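4.2 Comparison of the two gripper types on garments

After the tests with towels, we repeated the comparison on real garments. The workspace is the same as in Section 4.1, with walls on three sides so that the background does not change between runs. Both arms are fixed at the front edge of the table. We compared the Feltis gripper, which has stiff fingers, with the Norkov gripper, whose fingers can bend a little at the tip. In one run both arms always carried the same type.

Each gripper type made 200 attempts, divided equally between trousers and shirts. An attempt starts with both grippers held open over the table, one on each side of the garment. The controller then chooses two grasp points near the waistband or the shoulders and closes the fingers at low speed. We count a grasp as good if the fabric stays in both grippers while it is lifted 10 cm.

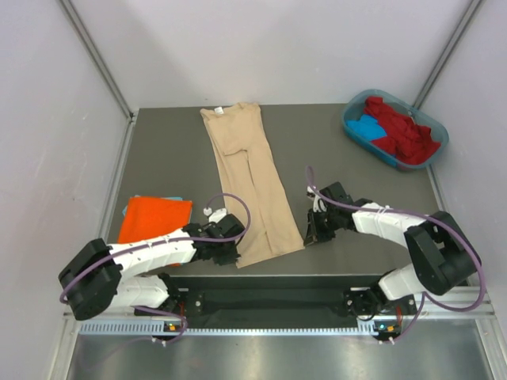 Figure 6. Workspace for the garment tests, with trousers laid flat between the two grippers.

The main difference appeared at the waistband. Here the fabric is thick, and the stiff fingers often pushed it forward before they closed. The bending fingers followed the table better and slid under the edge, but they lost the garment more often during the lift. On shirts we did not find a clear difference between the two types. In 23 attempts the grasp failed in the same way for both – only the top layer was taken and the lower layer stayed on the table.

We also noticed that the routing of the cables has an influence. A cable loop that is too short pulls on the wrist when the arm reaches to the back of the table, and this gave position errors of up to 2 mm. We made the loops longer before the final runs and repeated the attempts which were affected. The results per garment are given in Table 3.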